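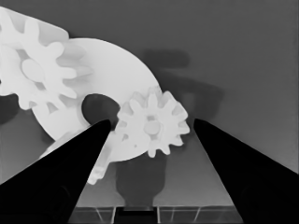 Chapter 4
Gathering Examples

A learning system knows what it has been shown, and somebody has to do the showing. For most of the history of the field this part of the work went unmentioned in print, the way cookbooks leave out the washing up. Yet if you join a robotics group this summer, you will spend far more hours collecting examples than training anything on them. Take an assembly task in simulation. A small white gear sits on a round plate, a much larger gear overlaps the same plate, and the two black fingers of the gripper stand open below with a wide gap between them. A person glances at this and sees gears. The learner gets a grid of numbers, many of them nearly the same shade of white, and must work out where one part stops and the next begins. It will only manage if the examples give it reason to.

We will follow one collection effort through the whole chapter. The project was called Undik, and it was planned on a Thursday by people who expected to be finished by the end of June. Their first batch held 132 episodes, all recorded by the same operator, Fredy Lozano, who was patient, accurate and very consistent. The consistency was the trouble. Lozano always approached from the same side, at the same speed, with the same little pause before closing the fingers. The trained policy copied the pause beautifully. It copied the rest less well, and when a part was moved a short distance from its usual spot, the policy went to the usual spot anyway and closed on air with great confidence.

The second batch, Nyaga, went the other way. Everyone in the building took a turn, start positions were drawn at random, and 294 episodes came back. On review, 77 of them had to be thrown out: some ended early, some carried the wrong task label, and a fair number showed an operator wandering off to see what would happen. (A few of those were kept after a long argument, which we return to in Section 4.5.)

Neither batch was useless, and you should be suspicious of any account in which a first dataset is perfect. What the team lacked was a written answer to some plain questions — what counts as one example, when does it begin and end, who decides that it succeeded, and how much should change between one and the next? Sections 4.1 through 4.3 take these up in order. Section 4.4 covers recovery episodes, where the operator makes a mistake on purpose and then fixes it. Students tend to enjoy the first half of that.

Before reading on, write down how you would record a single gear insertion, from the first logged instant to the last. Keep the page. You will be asked to revise it at the end of Section 4.3, in ink.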